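Student Project Report: Our Visit to the Robotics Open Day at Skirkero

Esperanza Sarmiento
Technology and Society module, second year
Visit date: 10 May 2023

Contents
1. Why I chose this topic
2. Getting ready
3. Arrival and the first hall
4. The Plollura sorting line
5. The talk on teaching by hand
6. The drinks table
7. What I asked and what I was told
8. What I would do differently
9. Words I had to learn

1. Why I chose this topic

When we were asked in February to pick a workplace to visit and write up, most of my group went for the hospital or the recycling plant. I put down Skirkero straight away. It is a robotics centre on the far side of the ring road, in a long low building I had passed on the bus for years without knowing what went on inside. Once a year they open the doors to schools, colleges and anyone else who books a place, and I have wanted to go since I was about twelve.

My question for the project was: what can a robot arm do today in an ordinary room with ordinary things? I didn't want to write about the future. There is plenty of that online already, and most of it contradicts itself. I wanted to stand next to a machine and see what it was being asked to do and how the people who work with it talk about it.

2. Getting ready

We had two lessons to prepare. In the first we watched a recorded lecture on industrial arms and made notes on the main parts (base, joints, wrist, tool). In the second we wrote our interview questions and swapped them with a partner for comments. My partner crossed out half of mine for being too long, and she was right to! I ended up with a single side of paper.

I also read the visitor notes that Skirkero sent out. They asked for closed shoes, tied-back hair and no bags beyond the cloakroom. Photographs were allowed in the open areas. The notes also said that demonstrations might stop and start during the day, and that visitors should feel free to ask why when that happened. I liked that a lot. It made me less shy about asking things once I was there.

3. Arrival and the first hall

The queue at the desk was long but it moved quickly. According to the welcome sheet, 89 people had booked for the morning session, and we were split into groups with coloured stickers. Ours was green. Our guide worked on the software side and had a voice that carried over everything, which was lucky given how loud the first hall was.

The first hall is where they keep the older machines. The star of it is an orange welding arm that was retired from a car parts factory and now does nothing but draw. It holds a marker pen and writes visitors' initials on card. Mine came out beautifully except for the tail of the S, which went off on a small adventure of its own. The guide explained that the arm repeats the same stored path every time, so if the card has slipped, the letters slip too. The arm has no way of noticing. I wrote that down and underlined it, and I came back to it several times later in the day.

There was also a glass case with hands in it. Some had two fingers, some had five, and one was a rubber bag filled with coffee grounds that goes stiff when the air is sucked out. A small boy in the group behind us asked whether you could drink the coffee afterwards. The guide said she wouldn't.

4. The Plollura sorting line

Plollura is the name of the sorting system in the second hall, and it was the fastest thing we saw. Small parcels come along a belt, a camera above the belt reads where each one is, and an arm picks them off and puts them in the right crate. The panel on the wall said it handles 1,020 parcels an hour when it is running at full speed. For visitors they slow it right down, and even then I found it hard to follow.

What struck me was how much of the cleverness was in the layout. The belt is matt black so the parcels stand out. The lamps are boxed in so that sunshine from the windows can't get at them. The crates are bolted to the floor. Our guide said that when they first built it they spent far longer on the lamps than on the arm, and that a cloudy day and a bright day used to give quite different results until they put the covers on.

Compared with the welding arm, Plollura does look before it moves. It can cope with a parcel that is crooked or late. But it only knows parcels. When somebody in our group asked what would happen if you put a shoe on the belt, the answer was that it would probably try, and that they had a box of things people had suggested over the years for exactly that sort of test. (No shoe that day, sadly.)

5. The talk on teaching by hand

After a break we had a talk in the seminar room. This was the part I understood best, and I think it will stay with me the longest.

The speaker explained that there are two broad ways of getting an arm to do a job. One is to write out the steps. The other is to show it: a person moves the robot through the job again and again, the movements and the camera pictures are recorded, and a computer model is trained to copy what the person did. Each go is called an episode. Their current set for kitchen tasks has 3,000 episodes in it, recorded by people sitting in pairs and taking turns.

She showed us a clip of a bad episode next to a good one. In the bad one the person dithered over a cup, went left, came back, and went left again. You might think the computer would ignore the dithering, but it learns that as well! So the people doing the recording have to practise until they move smoothly, which she compared to learning to reverse a car with a trailer.

Another point was variety. If the cup is always in the same spot, the model can learn the spot and forget about the cup. So between episodes things get shifted, swapped for others of a different colour, or turned round. It sounded dull to do and she admitted that it was, but she also said that the day a model handles an object it has never met makes up for quite a lot of dull afternoons.

I asked how long it takes to get from the first recording to something worth showing. For their simplest kitchen job, she said, 4 weeks. For the harder ones they had stopped guessing.

6. The drinks table

The last stop was the one I had been looking forward to, a table set out for the kitchen work. It is part of a project called Orker, where the aim is for a robot to help put together a cold drink with fruit in it. Everybody on our course has worked in a café at some point, so you can imagine the comments.

I liked it because I could recognise the job. Lemon slices and a yellow plastic knife were on a chopping board, a lime had a rabbit tray all to itself, and there was a big pink bowl of plastic ice cubes. Plastic ones don't melt over a long day of recording, which I thought was sensible. A spoon stood ready in a little green bowl. The table itself was marked out with dark blue tape, and the tape lines are a bit wonky, which made me feel better about my own practical work.

We talked as a group about which object would be hardest. I said the lemon slices, as they overlap and are so flat. Others said the ice, as every cube touches several more and they are see-through. Our guide agreed that clear plastic is a nuisance for cameras. She also thought people underrate spoons. You have to take hold of a thin handle, keep the scoop level and remember which end is which, and a person does all that while chatting about something else.

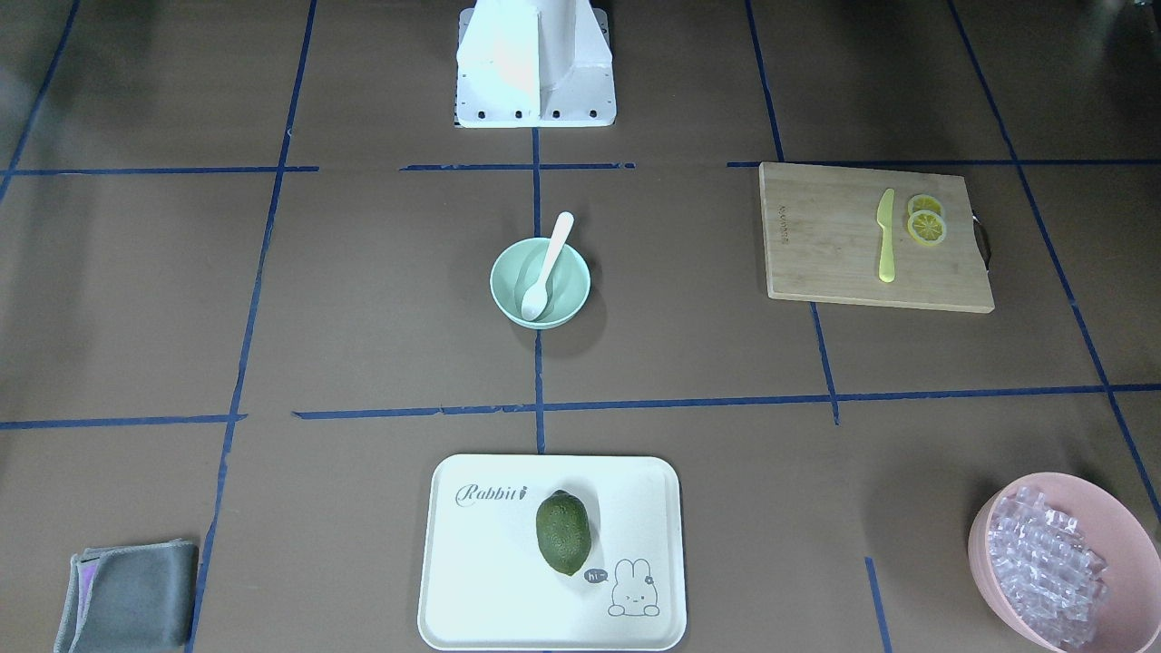
7. What I asked and what I was told

I had time for a few of my prepared questions at the end. These are written up from my notes, so the wording is mine.

I asked whether the kitchen robot was meant to replace café staff. The guide said the project was a research one and that making a drink was useful to them mainly as a string of small, different jobs. She didn't wave the question away, though. She said the sorting line had changed what people did in the warehouse it was designed for, and that I should ask the people who work there before deciding what I thought. I would like to do that for my next assignment.

I asked what a beginner could do at home or at college. Her advice was to start with a cheap small arm and one object, and to write down everything that changes between tries, including the time of day. She recommended the Ahn worksheets, a set of short exercises that Skirkero gives out to schools. I took a set and have finished the first two. The second one has you describe, in writing, how to pick up a mug, then hand it to a friend who must do only what it says. My friend ended up holding the mug upside down by its base.

I asked what she enjoyed most. She said the moment when a visitor stops looking at the robot and starts looking at the table. I didn't follow that in the first hall, but by the end I did.

8. What I would do differently

I should have taken notes on the noise. It was a big part of what it felt like to be there and I have only one line about it.

I spent too long at the drawing arm and had to rush through Plollura. If I went again I would go to the second hall first, while it is quiet.

My questions were mostly about the machines. I only asked one person about her own working day. A classmate asked one of the people who record episodes whether her shoulders ached, and got a really interesting answer about chair height and taking turns. I wish I had thought of it.

I would also make a sketch plan of each hall. Trying to draw them from memory afterwards, I had the sorting line facing the wrong wall and had to check with two other people.

9. Words I had to learn

Base: the part of a robot arm that is fixed down.

Episode: one recorded go at a task, from start to finish.

Gripper: the tool at the end of an arm that takes hold of things.

Model: the computer program that has been trained on the recordings and decides how the arm should move.

Path: the line the arm follows through the air. In the welding arm this is stored and never changes.

Thank you to the staff at Skirkero for their patience, to our green group guide, and to my partner for crossing out all those questions. My card with the wobbly S is attached to the paper copy of this report.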